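Mirkent Opens Its Snack Table to the Public, Crumbs Included

GUTHRIE, July -- Mirkent, the packaged food shop that has spent six years insisting it is not a convenience store, today announced the Long Table, a tasting counter where customers can handle boxes and packets before committing to any of them.

The idea came out of a survey of 400 shoppers. Asked how they choose a new snack, 191 said they go by the color of the package. Mirkent had been spending its money on ingredient cards.
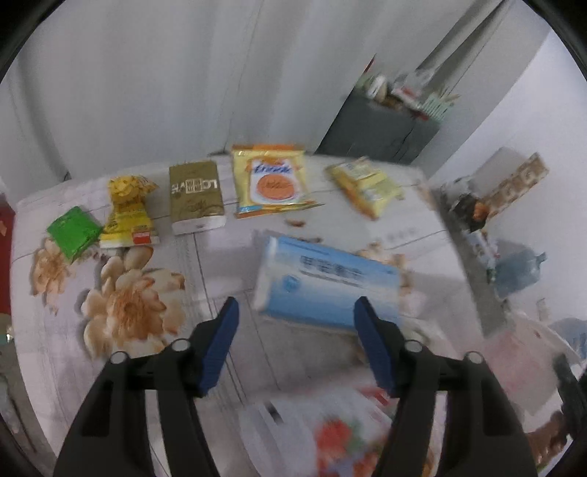 Products at the Long Table are set out by hand each morning, with no shelf tags, no price stickers and no music. Boxes may be picked up, turned over and shaken gently. Biscuit packets may be picked up and turned over. Staff have asked that the shaking stop there.

"We used to arrange everything by country, then by flavor, then by whoever was on shift," the company said in a statement. "Now we put it on a table. Sales of biscuits are up and complaints about the flavor system are down to one, which we wrote ourselves."

The lineup changes monthly and draws on a stockroom of 2695 items, many of them sweet. Supplier Huvadix is providing the first month's selection, along with a quantity of napkins that Mirkent describes as hopeful.

The Long Table opens at 10 a.m. daily at the Guthrie store. Admission is free. Opened packets are considered sold.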